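Switching to a paper budget

2020-05-11

I kept my household budget in an app called Zimby for a few years. It worked fine until the free version stopped syncing with my credit union, and I didn't want to pay for the full one. So in the spring I went back to paper.

My setup is simple. I have a ruled notebook, a pencil, and one page for each month. Fixed bills go at the top: rent, electric, internet, car insurance. Everything else goes below in the order I spend it. I write down the store and the amount and nothing more. 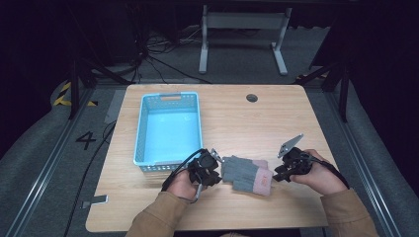 How often do you need to write things down?

Once a day is enough for most people. I do mine after dinner. When I let it go for three or four days I end up digging through receipts, and I always miss something small.

The first full month came to $1393, not counting rent. That was higher than I expected. Groceries were the biggest part, mostly because I was going to the Dobos market near work and buying lunch things there on top of the regular shopping at home. I also found a $29 charge from Evden, a recipe site I had signed up for and forgotten. I canceled it the same night – it took two phone calls.

Gas was only $71, down a lot from winter. I'm not driving to Triston on weekends right now, so I don't expect that number to last.

I tried sorting the spending into categories with colored pencils and gave up after a week. Now I add up groceries and gas separately and leave the rest in one pile. If the pile looks too big, I read back through it.

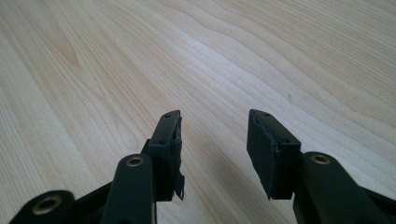 What I'm changing next

I'm going to keep a separate page for things that come once or twice a year. The car registration is due in July and I forget it every time. The plan is to set aside $30 from each paycheck and write the running total in the margin.

I may also get a notebook with bigger pages. The one I have is narrow and the amounts run into the store names.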